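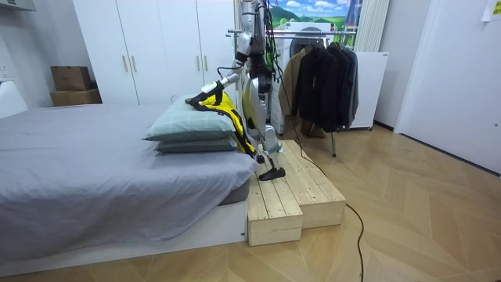

Figure 4. Humanoid robot on a two-tier step platform beside a bed, its gripper holding a yellow garment on the top pillow.

4.2 Wear of ground die inserts

The supplier data for the Trirndale inserts claim a life of up to 3078 strokes before regrinding. We could not reproduce this. Of the inserts ground at Brostthorpe, the best reached 2000 strokes and the worst chipped at 411, in both cases at the corner radius. Gilbert blames coolant flow during grinding, but her tests changed wheel grade and feed at the same time, so the effect of coolant alone remains unknown. The Yu model does little better. It predicts 1312 strokes for every insert, whatever the surface finish, and we doubt that a single hardness value can stand in for the whole corner. Until the edge is measured before and after each run, we treat the published life figures as sales numbers.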